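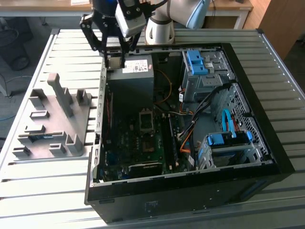
Convocatoria de participantes: ensayo de anclajes para escalada invernal

El equipo técnico de Plavari busca alpinistas para la campaña de ensayos del macizo de Havden. Se evaluarán tornillos de hielo y estacas de nieve en condiciones de uso real, con registro de carga en cada reunión. El campamento base se instalará en el refugio Lendthorpe.

Requisitos
Experiencia demostrable como primero de cuerda en hielo de grado 3 o superior. Autonomía en terreno glaciar y manejo de técnicas de rescate en grieta. Seguro de accidentes en vigor con cobertura de alta montaña. Se valorará haber escalado en la vertiente norte – en particular el corredor Czerwiński.

Condiciones
Se ofrecen 6 plazas, repartidas en cordadas de 2. La actividad tendrá lugar en febrero. Salida diaria del refugio a las 5:00. Alojamiento en media pensión y material de ensayo incluidos; el desplazamiento corre a cargo del participante. Dieta de 117 euros por jornada efectiva en pared. Los días de espera por meteorología no se abonan.

Solicitudes
Enviar currículum de actividades de las últimas temporadas y copia de la póliza mediante el formulario de inscripción. Plazo abierto hasta final de diciembre. No se admitirán solicitudes incompletas.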